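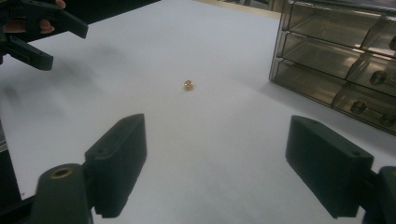
흰 작업면 위의 작은 황동 부품과 짙은 녹색 그리퍼 손가락. 왼쪽 위에서 손에 든 그리퍼가 하나 더 들어온다.

빈타 셰후(Binta Shehu)는 인터뷰 약속을 두 번 미뤘다. 한 번은 나사 때문이었고 또 한 번은 같은 나사 때문이었다. 세 번째로 잡은 시간에 파에와이(Paewai) 작업실 문을 열자 그는 돌아보지도 않고 문부터 닫아 달라고 했다. "바람이 들어오면 작은 부품이 굴러가요. 굴러간 부품은 꼭 제가 찾게 되고요."

셰후가 맡은 것은 손에 쥐고 쓰는 그리퍼 페르몬트(Pelmont)의 조립과 정비다. 사람이 이걸로 물건을 집으면 그 동작이 기록되고, 기록은 베르네스(Vernness)의 로봇 팔 소나리(Sonari)로 넘어간다. 소나리의 끝에도 같은 모양의 손가락이 달린다. 손에 드는 쪽이 삐뚤어져 있으면 로봇도 성실하게 삐뚤어진 동작을 배운다는 뜻이다.

"로봇은 눈치가 없어요. 사람은 집게가 좀 틀어져도 손목을 슬쩍 돌려서 집거든요. 본인은 돌린 줄도 몰라요. 그게 그대로 들어갑니다. 나중에 로봇 팔이 이상하게 목을 꺾고 있으면 다들 소프트웨어 쪽을 쳐다봐요. 저는 드라이버를 가지러 가고요."

정비는 손가락을 벗겨 내는 일에서 시작한다. 손가락은 플라스틱이고, 받침에는 나사를 받는 황동 인서트가 박혀 있다. 셰후의 하루는 대체로 이 인서트에 달려 있다. 달군 인두로 눌러 넣는데, 조금만 기울어도 나사가 기울고, 나사가 기울면 손가락이 기운다. 너무 오래 누르면 플라스틱이 녹아 구멍 안으로 밀려 들어간다.

"처음엔 평평한 쇠붙이로 마지막 순간을 눌러 주는 요령을 몰랐어요. 인두만 믿었죠. 그때 만든 받침을 아직 갖고 있는데, 인서트가 전부 다른 데를 보고 있습니다. 단체 사진에서 한 명도 카메라를 안 보는 그런 느낌이에요."

실패한 받침은 31개였다고 한다. 숫자를 어떻게 그렇게 정확히 아느냐고 묻자 그는 정비 일지를 내밀었다. 표지에 커피 자국이 있는 공책인데, 첫 장이 "나사를 빌려 간 사람은 이름을 쓸 것"으로 시작한다. 이름은 한 개도 적혀 있지 않았다.

일지에는 그리퍼마다 개폐 횟수도 적힌다. 가장 오래 버틴 손가락 한 쌍은 2,341회에서 안쪽 면이 닳아 교체했다. 수명이 정해져 있느냐는 질문에는 고개를 저었다. 세게 쥐는 사람이 쓰면 훨씬 빨리 닳고, 그런 사람일수록 기계가 약하다고 불평한다는 것이다.

"악력 측정기가 아니라고 종이에 써 붙인 적이 있어요. 다음 날 보니까 누가 그 종이를 그리퍼로 떼어 냈더라고요. 깔끔하게 집었길래 혼내지도 못했습니다."

손가락을 새로 달면 영점을 잡는다. 손가락을 완전히 닫고 양쪽 끝이 맞닿는지 얇은 종이를 끼워 본다. 종이가 위쪽에서만 물리면 받침 나사를 반의반 바퀴쯤 풀고, 아래쪽에서만 물리면 반대로 한다. 그다음 활짝 벌려서 좌우가 같은 만큼 열리는지 본다. 여기까지 거의 102분이 걸린 날도 있었다. 일지의 그날 칸에는 시간 옆에 "점심 없음"이라고만 쓰여 있다.

카메라 각도는 그 뒤에 맞춘다. 화면 아래에 손가락 두 개가 들어오고, 그 사이 빈 곳으로 집을 물건이 보여야 한다. 셰후는 이 순서를 바꾸는 걸 몹시 싫어한다.

"카메라를 먼저 맞추는 사람들이 있어요. 화면이 예쁘니까 다 된 줄 알고요. 그러고 손가락을 손보면 카메라를 또 맞춰야 하죠. 저녁에 남아서 뭘 하고 있는 사람은 보통 그 사람입니다."
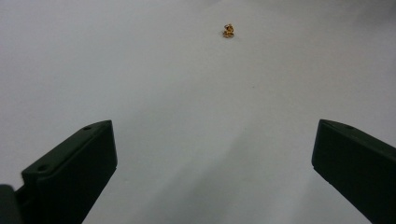 벌린 두 손가락 너머, 옅은 회백색 면에 놓인 노란빛 도는 작은 조각.

시험용 물건은 작을수록 좋다는 게 그의 지론이다. 큰 물건은 웬만큼 틀어진 손가락으로도 집힌다. 손가락 끝만 한 부품이나 부스러기 같은 조각 앞에서는 변명이 통하지 않는다. 단단하고 매끈한 것과 울퉁불퉁한 것을 번갈아 쓰는 이유도 물었다.

"금속은 정렬을 봐 줘요. 끝이 안 맞으면 튕겨 나가요. 모양이 제멋대로인 건 힘을 봐 주고요. 너무 세면 으스러집니다. 그럼 저는 청소를 하죠. 정비 업무의 상당 부분은 청소예요. 채용 공고에는 없었어요."

작업면에는 시험할 것 하나만 둔다. 다른 게 옆에 있으면 사람 손이 먼저 피해 가려고 움직이기 때문에, 그리퍼를 보는 건지 사람을 보는 건지 알 수 없게 된다고 했다. 나사며 인서트는 쓰고 나면 바로 서랍에 넣는다. 적어도 규칙은 그렇다. 인터뷰하는 동안 그는 소매를 접다가 인서트 한 개를 발견했고, 잠시 그것을 노려본 뒤 주머니에 넣었다.

가장 까다로웠던 고장은 지난 4월의 것이다. 그리퍼 한 대가 오전에는 멀쩡하다가 오후만 되면 한쪽 손가락이 늦게 닫혔다. 셰후는 축을 갈고, 받침을 갈고, 결국 손가락까지 다 갈았다. 원인은 미끄럼면에 바른 윤활제였다. 너무 많이 발라 거기에 먼지가 달라붙었고, 쓰다 보면 먼지 섞인 기름이 한쪽으로 몰렸다.

"바른 사람이 저예요. 일지에 제 글씨로 '넉넉히'라고 써 있었어요. 그 줄에 선을 그어 놓기는 했는데, 읽을 수는 있게 그었습니다. 다음에 이 일을 맡는 사람도 뭔가 읽을 게 있어야 하니까요."

지금은 면봉 끝에 묻힐 만큼만 바르고 마른 천으로 한 번 닦아 낸다. 손가락 고정 나사는 매일 아침 손으로 확인한다. 전동 드라이버는 금지다. 한 번 세게 조이면 인서트가 플라스틱 속에서 헛돌고, 그렇게 되면 받침째 버려야 한다. 작업실의 전동 드라이버는 셰후의 책상 맨 아래 서랍에 있는데, 열쇠는 어디 있는지 말해 주지 않았다.

로봇 쪽 손가락은 누가 보느냐고 물었다. 역시 셰후가 본다. 다만 소나리는 나사가 풀려도 계속 움직이고, 사람은 나사가 풀리면 일단 그를 부른다. 어느 쪽이 더 편한 고객이냐는 질문에 그는 한참 생각했다.

"로봇은 '원래 이랬어요'라는 말을 안 하죠. 그 점은 높이 삽니다."

대화는 옆방에서 그를 부르는 소리에 끊겼다. 손가락이 한쪽만 닫힌다고 했다. 셰후는 드라이버를 집어 들고, 나가는 길에 문을 꼭 닫아 달라고 다시 한번 말했다.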